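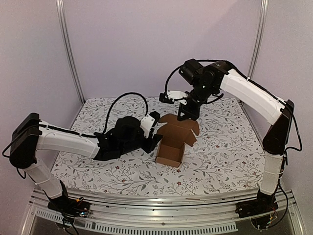
Went through the money for the packing bench again this morning before anyone else was in. The kettle money comes out of the same pot, so I know to the pound what is left. We have 984 for the rest of the year for anything that counts as small equipment, and small equipment means whatever does not need a signature from Clidov. The arms themselves needed a signature and got one. Everything that goes on or round them does not.

The list as it stood at nine o'clock:

Spare set of gripper fingers, one pair for each arm.
Cable, connectors, ties.
A second white cloth, same pattern if they still do it.
Cartons, flat, from Hà.
Something proper to cover the wiring at the bases.
A spare camera.

The camera is the item I keep moving up and down. Each arm carries its own at the wrist and we have no spare for either. If one goes we stop. I asked Markance for a price before Christmas and they wanted 427 for one with its bracket and lead. That is nearly half of what there is. They did say in December that the price would hold until the end of the financial year, so I have to decide this month or ask again and probably be told something worse.

I wrote out two versions. In the first we buy the camera and 557 is left, which covers the fingers and the cartons and not much besides. In the second we leave the camera, buy everything else and keep a little back. I prefer the first but have not told anyone so.

Sat by the bench for a while after that to see what the work asks for, since I had been making the list from memory. The job is the small brown carton with the fold-back lid. Left arm low at the side of it, right arm up high and coming down on the far edge. The grippers will mark board if they press too hard, and I want to know how many cartons we should expect to spoil before I order. At the moment I am guessing, and the guess is in the budget as if it were a fact. I have put a pencil ring round it.

Lunch at the desk. Rain all through it.
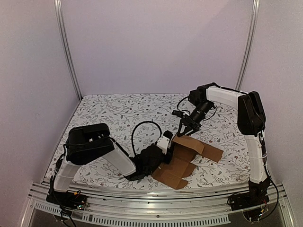

Muselby, March 2021

Second half of the day, written up at home.

The cartons are a bigger matter than I had them down for. Hà sell them flat in bundles of 30 and will not split a bundle. I had allowed for six bundles. That sounded like plenty when I wrote it down in the winter, but a blank that has been folded and opened a few times goes soft along the creases and then it is a different job for the arms from a fresh one. Either we accept worn board as part of the work or we keep feeding in new. I think we want both, kept in separate piles, and that means more bundles. Asked Hà by email whether they would hold the price if we took the same again in summer. No answer by five.

Looked at the flaps for a good while. With the blank half folded and the flaps fanned out towards the front, both arms need to be on it together, one at the left side and one at the top. That settles a question I had been carrying about whether we could save by running with one arm and keeping the other for parts. We can't, for this job. Crossed it out.

The cables want money spent on them. They lie in a heap round the foot of each arm with the ends of thin coloured wires showing, and I would not be happy explaining that to whoever comes from Clidov to see where the signature went. A pair of covers would do it. I measured for them and wrote the sizes on the back of the Markance quote, then had to copy them out again so that I could file the quote. Slotted trunking would be cheaper than covers if we can find somewhere to fix it. Must look at the rail again with that in mind. It has grooves all the way along, so there may be a clip made for it already.

Second cloth: struck off. The one we have is doing its job, and I would only be buying it to have it in the cupboard. If we have to change the pattern later then so be it, though I was told it matters to the cameras what is underneath and I ought to find out how much before I rely on that.

Ties: we get through more than I thought. Put down for a large bag. They cost next to nothing and I am tired of borrowing them from the workshop downstairs.

Fingers: still waiting on a price. Markance do them as well, but only as part of a kit with the mounting plate, and we have mounting plates. I will ask whether they would sell them loose. If the answer is no, I will see whether the workshop could make a pair from the drawing, and charge it to their hours.

So the order for tonight is camera first, then cartons, then fingers, then covers or trunking, then ties. That comes to more than I have by a small amount, depending on the fingers. I could bring it in by taking one bundle fewer. I don't want to do that. The better way is to ask Clidov if the camera can go through on the same signature as the arms, seeing that the arms are no use without it. I drafted the email and left it unsent. Will read it again in the morning.

Left the bench light on, I think. Rang down and they said they would look.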